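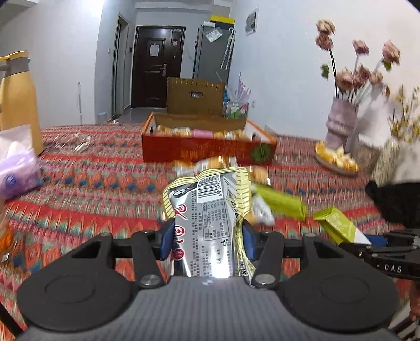 1/ Notes on reading the back of a snack packet, mostly for people who buy by the box. Start with the basis column. Some labels go per serving, some per 100 g, and the two can't be compared until you convert one.

2/ Conversion: value per serving, divided by serving weight in grams, times 100. A 40 g bar listed at 145 mg sodium per bar is 362.5 mg per 100 g. Do this before looking at the price.

3/ Imported packets often list energy in kJ only. Divide by 4.184 for kcal. If the sticker added by the importer disagrees with the original print, I go with the print.

4/ Net weight vs gross weight: the outer carton of the Zimetti crackers gives both. Net is the lower one. The shelf tag at McIver uses gross, so its unit price reads low.

5/ Date order varies. Year first is the usual order on packets from China. Production date and shelf life may be printed separately, e.g. a date on the seam and "9 months" on the back, and you add them yourself.

6/ Foil vs clear wrap: I kept two lots of Wuretti rice crisps from December in the same cupboard. After 21 days the clear-wrapped lot had gone soft. Small test, one cupboard.

7/ Multipacks: inner packets sometimes carry no nutrition table. Cut the panel off the outer bag and keep it in the box.

8/ Spreadsheet columns I use: product, net g, basis, kJ, sodium, sugar, best before, price per 100 g. Inum bars are still missing the sugar figure. Will add it when the next box arrives.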